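Why Are Carrots Orange? (and other carrot stuff)

Kids' Food Page
By Kamran Rind
13 February 2021

Quick one today. Carrots! You've crunched them, you've maybe fed one to a rabbit. But what IS a carrot?

It's a root. A taproot, if you want the real name. Most plants have roots that look like messy string. The carrot plant grows one big fat one straight down, and that's the part we eat.

So what's it for?

Food storage. The leaves catch sunlight and make sugar. The plant sends the sugar down and packs it into the root for later. That's why a carrot tastes sweet. Carrot plants live two years if you leave them alone. Year one, leaves and a big root. Year two, the plant uses up all that saved sugar to make flowers and seeds. The flowers are tiny and white, lots of them together, kind of like a lace umbrella. Most people never see them. We pull the carrots up first and eat the savings!

OK but why orange?

Something called carotene (say it CARE-uh-teen). It's a color made by the plant. Your body can turn it into vitamin A, and your eyes need vitamin A to work well in dim light. Does that mean carrots let you see in the dark? Nope. Sorry. If you already get enough, more carrots won't give you superhero eyes.

Carrots come in purple, yellow, red and white too. Long ago the ones people grew were mostly purple or yellow. Orange came later and got really popular.

Can you eat the green part?

Yes, the leafy tops are fine to eat if they're washed well. A bit bitter. Some people chop them into soup. Real carrot leaves are thin and feathery, like a fern, with lots and lots of little points. Remember that for a minute, it's coming back.

Raw or cooked?

Both good. Raw ones are crunchy because every tiny cell is full of water and has a stiff wall around it. Snap! Heat makes the walls go soft. So cooked carrots bend and squish, and they taste sweeter as well. Cut them small and they cook faster, the heat doesnt have so far to go.

Play kitchen carrots

Toy carrots are fun to look at closely, becuase the toy maker has to decide what to keep and what to leave out. Keep the orange. Keep the pointy shape. Keep something green on top. Leave out the hairs, the dirt and all those feathery bits, they'd be fiddly to make and easy to snap off.

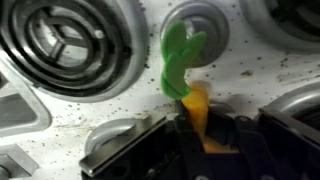
A toy carrot on a play stove. Three round green leaf shapes on top, smooth orange underneath.

Now think of a real one. Spot the difference? Round lobes for leaves, no feathers. And still you knew what it was straight away. Your brain only needs a couple of clues. Orange, green top, done.

The gray rings on the stove do the same trick. A real electric burner like that has a metal coil that gets very hot. On a toy it's just the shape. Real stoves, grown-up nearby, always.

Try it

Draw a carrot using only two colors and as few lines as you can. Show somebody, don't tell them what it is. Did they get it? Now try a potato. Much harder!

Words to know

Taproot: one thick main root that grows straight down
Carotene: the stuff that makes carrots orange
Cell: a tiny building block of a living thing

Next up in June: onions, and why they make you cry.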